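Sixty-six signatures and a drum

Posted November 6, 2018 by Zlatko Radulović

I have now been to a public meeting on the Pistholm bus cuts, and I can report that the chairs were very good. Kamath Hall must have spent its whole budget on them. The microphone came out of whatever was left, so the first 14 minutes were a man from the transport office mouthing at us like a carp.

The plan is to drop the number 7 after six in the evening. The petition against it had 66 names on it when I signed, two of them mine (I forgot I'd done it in April). The organizers want 2,000 by the time the council votes. I offered to sign a few more times.
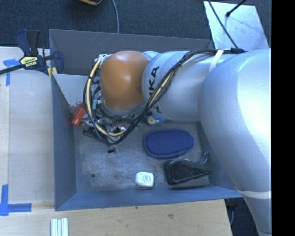
Afterward we marched to the council offices, a distance of one parking lot. Somebody had brought a drum and only knew the one beat, so all our slogans had to fit it, including "Restore the evening timetable," which doesn't. The council's answer came on a printed sheet: the route is "under review," and would we please use the online form. I've filled in the form. It has more loops in it than the black and cream cables on that KUKA arm, and it ends by asking if I'd like to rate my journey.

My neighbor Bilo works the late shift at Fidex and gets out at ten. He has offered to rate his walk home instead, in some detail. I'm helping with the spelling.

Next march is the same parking lot, other direction. Bring a second drummer if you have one.

Last updated: one day after posting, to fix the name of the hall

Contact | © 2018 Zlatko Radulović | Back to top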